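Trernden Grasp Scorer, six months on the bench

Posted 10 November 2019

I work in a small lab that does pick and place with cluttered hand tools, and since spring we have been running the Trernden package as our main grasp planner. We got it in March, when the first version that supported wrist cameras came out. This review covers the method it is built on, how well our numbers match the ones in the paper that came with it, and whether I would tell another group to use it.

What it does

Trernden takes a single color image from a camera on the wrist, proposes a set of grasps, and gives each one a score between zero and one. The score is supposed to be the chance that the grasp will hold through a lift. Plenty of planners give you a score. The claim in the paper is that this one is calibrated, so if you collect all the grasps scored at 0.8, eight in ten of them should work.

The way they get there is simple. The base network is an ordinary convolutional one trained on labeled grasps. After that is trained, it is frozen, and a small second stage is fitted on grasps from your own robot. The second stage has very few parameters. It looks at the raw score, the finger opening, and how much the predicted contact area changes when the image is shifted by a few pixels. That last input is the new part. If a small shift changes the contact area a lot, the grasp is treated as fragile and the score comes down.

You need your own grasps to fit the second stage, and the manual asks for at least 1,000. We collected 1,470 and held 129 of them back for testing, which in hindsight was too few. More on that below.

Setup

Install took most of a day. The package wants one particular version of the camera driver and fails with an error about array shapes if you have any other. The fix is in the release notes but not in the manual. Hand-eye calibration is done with the Pranach routine, which is bundled in and works fine. It moves the arm through a fixed set of poses, and the only thing to watch is that a couple of them are close to the table if your mount is long. We raised the start height and had no trouble after that.

The config file is one long text file. I would have liked it split up. The camera settings, the workspace limits and the scoring thresholds are all in the same place, and the names are not consistent. Finger opening is in millimeters in one section and meters in another.

Our test task

Our objects are tools and tool storage: screwdrivers, socket sets, storage boxes, and printed organizers with open compartments. The robot looks at the table from the wrist, picks an item and puts it somewhere else. I chose these because they are awkward for this kind of planner. Clear plastic confuses the contact estimate, dark parts have little texture, and thin printed walls give a lot of edges that look like good places to pinch.

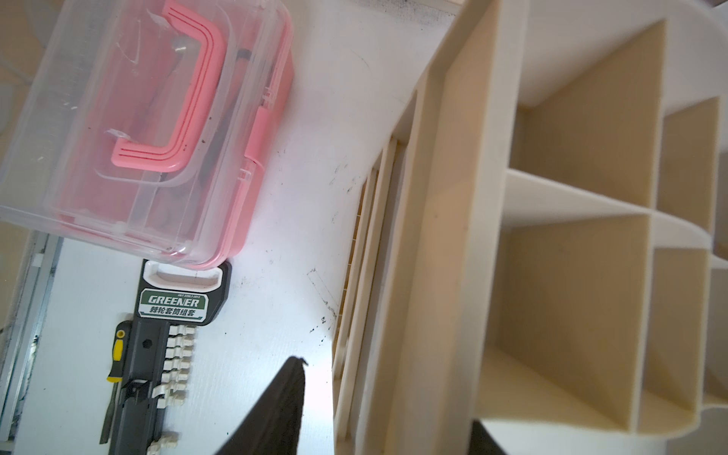

We scored every grasp before executing it and wrote down the result by hand as held, slipped or missed. A slip counted as a failure even if the item made it to the target. The paper counts slips the same way, so the numbers can be compared.

Results

On items with a solid grip or handle, the calibrated score was good. When it said a grasp would work, it nearly always did, and grasps in the middle of the range failed at close to the rate they should have. The raw score from the base network was much too sure of itself on the same grasps. The second stage fixed most of that, and I believe this part of the paper.

Clear plastic was worse. The shift test assumes that the network sees a surface and that the surface moves with the image. With a see-through lid, it often picks up the edges of whatever is stored under the lid. Those edges move with the image too, so the test says the grasp is stable, and the score stays high. We had a run of failures on boxes where the planner was aiming at something inside the box. The paper has one sentence on transparent objects and says performance is "reduced." I would put it more strongly. For clear lids, the score should not be used to decide anything.

Folding handles were another weak spot. A handle that lies flat against a lid gives a nice pair of parallel edges, and the planner likes it. The fingers can't get under or around it without touching the lid, and there is no check for that in the scoring. You can add a clearance check of your own ahead of the planner, and we did. It took one afternoon and removed most of the bad proposals.

The printed organizers went better than I expected. The planner proposed a lot of pinches on the inner walls, and most of those held, with the walls being stiff enough to lift by. The trouble was narrow compartments, where the second finger has to fit in a space not much wider than the finger itself. The score ignored this in the same way it ignored the lid under the handle.

A marked-up table surface had less effect than I feared. We never clean ours as often as we should, and I had assumed that specks and smudges would produce false proposals. A few showed up with very low scores and were filtered out by the default threshold.

How much data you need

I refitted the second stage on smaller and smaller parts of our data to see where it broke. Down to around half of the recommended amount, I could not tell the difference on our test set. Below that the scores started to drift high again. I would not read too much into this, though. With such a small test set, one bad session moves the curve, and if I did it over I would hold back at least three times as many.

What mattered more than the amount was the mix. A second stage fitted only on screwdrivers was overconfident on everything else. The manual says to "include a variety of objects" and leaves it there. My advice is to include the worst objects you own, early, and to record the failures as carefully as the successes. Our first fit had hardly any failures in it because we had been picking easy grasps to get the count up, and we had to throw that fit away.

Compared with Skultarent

Before this we used Skultarent, which plans from depth. It is faster and it handles narrow gaps properly, because it has a real model of the fingers. Its score means very little. You can rank grasps with it, but a top grasp on a cluttered table may still be a poor one and you have no way to know. It also does nothing useful with clear plastic, where our depth sensor returns holes.

For a fixed task with known parts I would stay with Skultarent. If you need the robot to decide when to stop and ask for help, or to look again from another angle, Trernden is the better choice, since that decision needs a score you can trust. We now run a simple rule on top of it: below a set score, move the wrist 10 degrees and take another picture. That alone cut our failed lifts on ordinary tools enough that I stopped keeping someone by the arm during long runs.

I also tried it with the Cai viewer, which draws the proposals over the live picture. The viewer is slow and it loses the connection if you leave it open overnight, but it is how I found the problem with the lids. The proposals were plainly in the wrong place once they were drawn. Install it even if you only use it in the first week.

Problems

The log files do not store the raw score, only the calibrated one. If you refit later, you have to run every image through the network again.

Changing the fingertips means collecting a new set. The paper says the fit carries over between fingers of similar width. Ours did not, and the replacement tips differed only in the rubber.

There is no way to mark part of the table as off limits from inside the planner. The workspace limits are a plain box.

Support by email was slow but the answers were correct.

Should you get it

If your objects are mostly solid and you can spend a week or two collecting grasps, yes. The main result in the paper held up for us, and I can't say that for most of the grasp planners I have tried. Add your own clearance check before you start, and keep clear plastic out of the fit until you have decided what to do about it. The next release is supposed to take a second view of each grasp, and I plan to rerun the box tests when it comes out.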